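Subject: Re: [suvano-users] Wrist frames stale during fast moves, grasp point lands off the item

> We are on Suvano 1.4 with the stock two-camera config. When the arm swings
> over the table quickly, the detector still returns a box for the produce
> item, but the grasp point comes out shifted toward where the arm was
> heading. At low speed it's fine. We tried raising the detector threshold
> and it only made us lose the small items. Is this a calibration problem, or
> is the planner using an old image? The hand-eye file was redone in January
> and the residuals looked good.
>
> Also, is there a recommended way to stop it from calling the basket lining
> a vegetable?

I don't think it's your calibration. We had the same thing on our bench and it came down to two separate problems that look alike from the outside.

The first is blur. The wrist camera in the stock config runs auto exposure, and when the arm rotates over the cloth you get frames where the grid lines come out doubled. The detector is happy to put a box on an eggplant in a frame like that. The box is just wide, and its center is wrong.

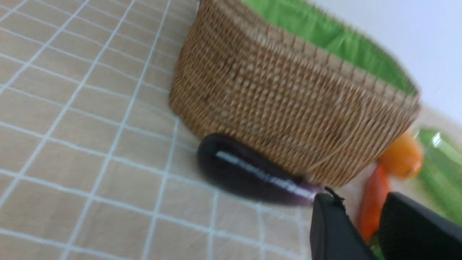 Does lowering the detector threshold help with blurred frames?

It makes them worse in our setup, because the extra boxes it lets through are mostly bad ones. What worked was dropping the frame before the detector sees it. We compute a sharpness score on the grayscale image (variance of Laplacian, nothing special) and throw away anything under 400. That number is for our cloth. The grid gives strong edges, so a plain table will need a lower one. Log the score for a few minutes with the arm parked, then again with it moving, and pick something in between.

The second problem is the timestamp. The Suvano bridge stamps the image when it arrives at the host, and the planner looks up the arm pose at that stamp. On our machine the image was 26 ms older than its stamp said. With the arm still, you never see this. With the arm moving it gives you the offset you describe, in the direction of travel. There is a setting for it:

```yaml
wrist_cam:
 stamp_source: host
 stamp_offset_ms: -26
 min_sharpness: 400
head_cam:
 stamp_source: host
 stamp_offset_ms: 0
```

Note that `min_sharpness` only exists if you apply the patch in ticket 1499. Without it the key is silently ignored, and I lost an afternoon to that.

To measure your own offset, move one wrist joint back and forth slowly, record joint angle and image motion, and slide one against the other until they line up. The script is in `tools/stamp_align.py`. The Abbasi driver reports joint angles at a fixed rate, so you don't need to resample. If you are on the Vivberg driver you do.

We still use the head camera for the first pass. It picks the item and a rough position, and the wrist camera only refines it. The catch is that the arm covers part of the table at the moment you want the second look.

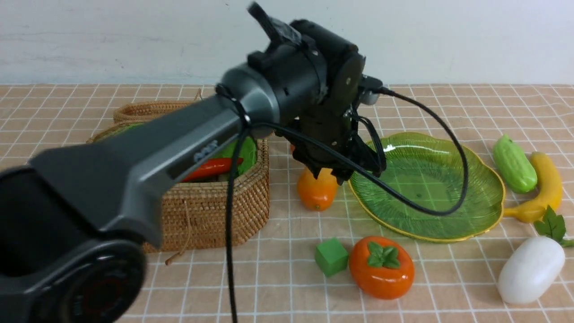
So we take the head camera detections before the arm leaves home and keep them as tracks. If a track disappears while its position falls inside the projected arm mask, we hold it and don't delete it. If it disappears outside the mask, we delete it after five missed frames. The mask is the collision model rendered into the head view, grown by a few pixels. The collision model leaves out the cables, so loose loops need either extra padding or a capsule added by hand. I went with the capsule.

For the lining question: we see it too. Bright green cloth with folds gets labeled as lettuce or pepper depending on the light. I added a region for the basket opening and require a depth bump inside it before a green detection counts. Over 458 logged frames that removed every false pick in the opening, and it did cost us one real item that was lying flat in the folds. Items on the open cloth don't go through this check at all. 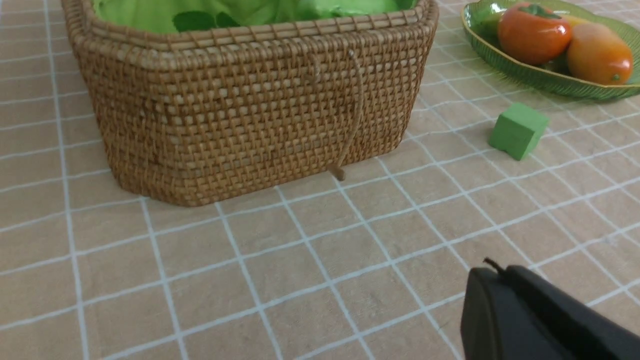 *Wrist view with the lined basket, the cube and the green dish.*

One warning about the region. It is stored in table coordinates, so if the basket gets moved the check follows the old spot. The Starkia plugin can re-fit it from the rim, but I haven't tried that on a woven rim and can't say how stable it is.

If you try the offset first and leave the rest alone, please post the number you end up with and which driver you use. I'd like to know if the default in the stock config should change.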